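Jun 26, 2019
Posted by the Grakania bench notes blog
Print | E-mail this post

Second write-up on the packing line at Wolby. The first covered the conveyor timing, and I won't repeat it except to say the Lenum controller is still on the old firmware.

Since December, one of the 4 insert stations has been running with an arm. Folded sheets go in, get picked as a stack, and get placed. The rate is 210 stacks an hour when the paper is flat and well under that when it curls. A practiced person does more than that for the first hour and less by the sixth.

What changed for the staff is mostly the shape of the day. The person at that station used to pick. Now they load, clear misfeeds and check the printed page that goes with each stack. The log shows 116 stops last month, most of them double picks. Each stop is short, but you can't walk away from the station, so the job has less lifting and more waiting. Two people asked to go back to a manual station. One was moved. Pay grade is the same, which I think is wrong, as the new job includes fault resets and the old one didn't.

Grip force is set by hand from the Sandhu table. Thick stacks need more and thin ones crease.
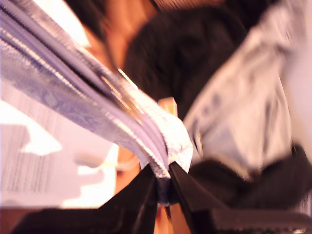 Does the arm reduce the number of people needed on the line?

So far the headcount is the same, with one person per station as before. The hours went into loading and checking.

Next: feeder tray spacing, and whether nearly 3000 sheets per load is too many.

Shares: 4 | Comments (0)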